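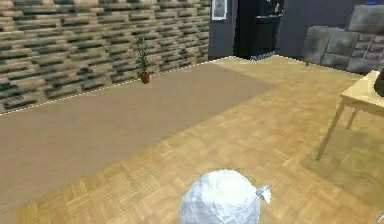 I've been grumbling about this at lunch for weeks, so Leszek Czarnecka told me to write it down and let everyone else eat in peace. My gripe is with planners that treat the whole world as boxes.

Our navigation stack at Jetbridge does it, and so did the one before. Give it a tied-up plastic sack on a floor and it wraps a neat cuboid round it, knot and all, then plans as if the thing were a suitcase. A table gets the same treatment, so the space between its legs simply vanishes. Lovely and quick, yes! But then people wonder why the robot takes the long way round.

Reinaldo Mendonça, who looks after the simulator over at Flernstead, says boxes are fine and I should be fussing over perception instead. He has a point (he usually does, it's very annoying). A good planner can't rescue a bad map. Still, in February we ran 200 simulated tidy-up jobs with proper meshes for the nearby stuff and boxes for everything further off, and planning took 8 milliseconds longer per step. I'd pay that every day of the week.

What I'd really like is for the planner to say why it turned a route down. Ours prints "no path" and leaves you to guess, and I've lost more than two afternoons to a rug that had been given a height by mistake. Draw me the bit it thinks it'll hit, in some horrible bright colour, and I'll stop moaning. Well, I'll move on to moaning about the log viewer.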